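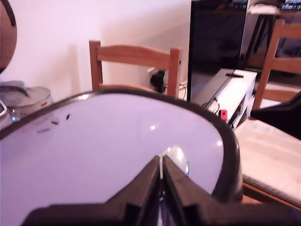
Does Uvum still need the full camera image to run the grasp planner? Only a crop is needed, as long as the crop and its offset are stamped with the same time as the depth data.

3 min read

To: the Uvum users list
Subject: Re: planner stalls on shiny objects
Date: 2022-07-17

> We moved to the September branch of Uvum and the planner
> now stalls on anything glossy. The log says "no surface"
> and then the arm waits until the timeout. Matte objects
> are fine. Same calibration file as before. Is this the
> Bakalis filter, or did we miss a setting?

It is the filter, mostly. Bakalis drops every depth point with low confidence before the planner sees it. On a glossy surface that can be most of the points. The old branch kept them and gave them a low weight.

There are 2 settings to look at. The first is the confidence cutoff, which went up in the new branch. Put it back to the old value before you try anything else. The second is the hole fill step, which is now off unless you turn it on in the Rekum config.

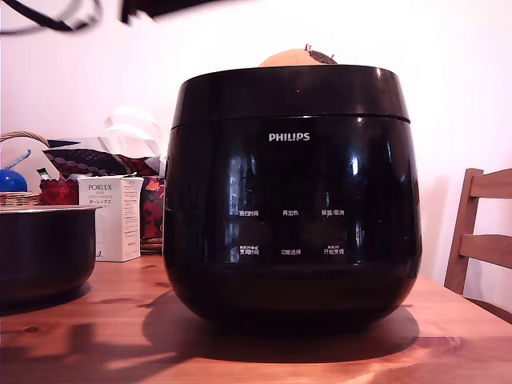 Segmentation and depth should be tested apart, or you end up tuning the wrong one. We run the mask first, save it, and look at it with the depth layer off. A rice cooker is a good case for this. The black body has bright white highlights down the left and right curves, and a mask that splits there will give you a bad outline whatever the depth filter does. If the mask is whole and the planner still reports no surface, go back to the cutoff.

We replayed 839 saved frames at Prallton with the old cutoff and hole fill on, and the "no surface" message went away. Planning got slower. We now stop the planner at 700 ms and reuse the last good plan - fine for a fixed table, but I would not do it with anything moving.

One more thing on the timeout. The arm waits because the retry count is set to 3 and each retry uses the same frame. Set "fresh_frame" to true under the planner block and it will ask for a new one each time.

If it still stalls after that, please post the Rekum config and the part of the log just before the first "no surface" line. The lines after it are all repeats.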